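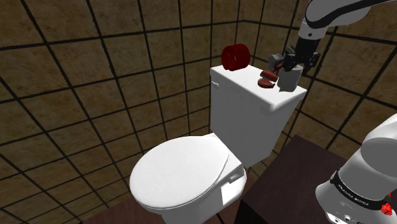 Figure 3. Simulator view: the arm at the toilet tank, gripper pointing down over the right end of the lid.

Section 3: Your first practice shift in the simulator

Welcome to the fun part! By now you've read the safety pages and you have a login for Odevau, the program we use at Condosden to rehearse washroom jobs before the arm does them in a real building. This section takes you from an empty job list to a saved run. Set aside 38 minutes for your first go. You'll be much quicker by the end of the week.

You don't need any computer background. Most of the people who built our job library came straight off the cleaning crew, and it shows: the jobs are laid out the way a cleaner works through a room, from the high surfaces down.

3.1 Before you start

Log in at a training desk and choose Washroom, Small from the room list. Check that the banner at the top of the window is green and reads PRACTICE. If the banner is orange, the desk is linked to the live arm at the Margaritis building.

CAUTION: Never start a practice job under an orange banner. Log out and call the shift lead.

3.2 Running a pick-up job

1. Open the Jobs panel and select Clear Tank Lid.

2. Turn the view with the right mouse button until you can see the whole lid and the gripper together. Spend a moment here. You know from your own rounds how much gets left on top of a tank, and how easily it rolls off the back.

3. Click the item you want moved first. An outline shows that it has been selected. If the outline takes in two items that are close together, zoom in and click again.

4. Press Preview. The planned path is drawn as a blue line. Follow it with your eye from start to finish and look for any spot where it passes too close to the tank, the wall or another item.

5. Press Run. Keep one hand near the space bar, which pauses the arm straight away.

6. When the arm stops, mark the run Good, Fair or Redo. Be picky! Your marks decide which runs are sent to Zulteck, our integrator, for tuning.

NOTE: A Redo mark is not a mark against you. Issa Bitar logged 17 of them on the first morning and now leads the training desk.

3.3 Soft and thin items

Cups and bottles are fairly forgiving. Paper and cloth are where your experience really counts, and I love watching new people realise how much they already know about it. You've picked up thousands of sheets and towels, and your fingers know where to pinch. The arm needs to be told.

1. Switch to the Wrist view so you are looking down past the gripper.

2. Set Grip Force to Low.

3. Line up the fingers on either side of a fold. A folded part gives the gripper more to hold than a flat edge does.

4. Close the fingers in small steps using the comma key. Stop as soon as the sheet begins to bend.

5. Check for anything small caught between the sheet and a finger. If you find something, open the fingers, back off and come in from a different angle. 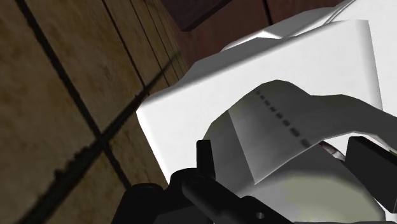
6. Lift slowly with the up arrow. If the sheet slides, let it go and start again from step 3. Don't chase it sideways.

7. Save the run with a short comment in your own words. "Grabbed too near the corner" is perfect.

CAUTION: Low force in the simulator matches Low on the live arm, but Medium does not. Leave Medium alone until you've finished Section 5.

3.4 What this changes on your shift

People ask about this in every session, so I've put it in the guide. Your round will have a new shape. The arm handles pick-ups and wipe-downs in the rooms where it's installed, and you check its work, restock, and look after whatever it flags. Expect less bending and reaching behind fixtures, and more time at a screen. Some of the crew miss the steady rhythm of the old round, and we've kept two floors fully manual for anyone who would like to rotate through them.

Pay grades were updated in November to include simulator work. Practice time is paid time, so log it under code 12.

NOTE: If a job in the library doesn't match how you'd do it by hand, tell us. The Suggest button beside each job goes straight to the training desk, and we read them at 3 in the afternoon, before handover. The whole mirror routine was reordered after one suggestion from the night crew, and it's so much better now.

3.5 Finishing up

Close the job, press Sync, and wait for the tick beside your name. Leave the desk logged out. Go on to Section 4, Sinks and Counters, when you have five Good runs saved.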